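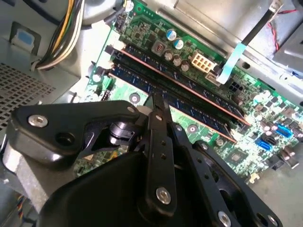
**Can I move daffodil bulbs while they are still in leaf?** They came up under a hedge I want to take out.

Leave them until the leaves have yellowed if the hedge can wait. If it can't, lift them with a good clump of soil and replant at the same depth straight away.

Posted by Leonora Cabanatuan, Cillamau

More detail: there are 100 or so bulbs, planted by the last owner, and the hedge is coming out in March whatever I do. Soil is heavy clay. I don't mind losing a year of flowers but I don't want to lose the bulbs. 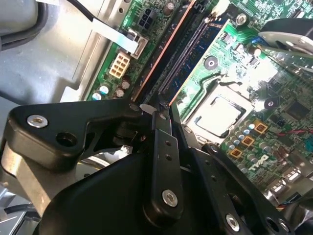 *Gripper over the motherboard, between the memory slots and the processor.*

**Nestor Baluyot**

I did this with a row of tazettas. Dug a full spade deep, kept the clumps whole and watered them in. They flopped and looked awful for weeks. Next spring I had leaves and 2 flowers, the year after that they were back to normal. Don't cut or knot the leaves, the bulb needs them.
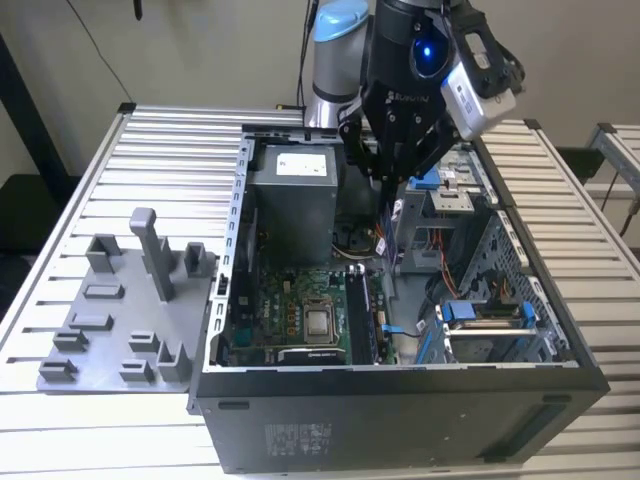

On clay I would also fork some grit into the new spot before you lift anything, so they aren't lying about while you dig. A feed high in potash helps, every couple of weeks until the leaves die down. Tomato food will do.

**Saoirse Mac Giolla**

just bin them and buy new in autumn, bulbs are cheap

**Jonalyn Salazar**

Not if they are an old variety you can't name. Pot up any that come loose from the clump and put them out when dormant. Label the pots, I didn't.

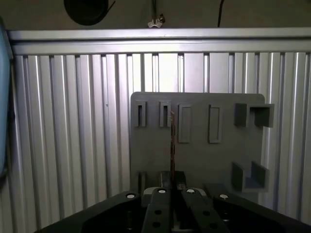
*Thin brownish rod held upright in the gripper.*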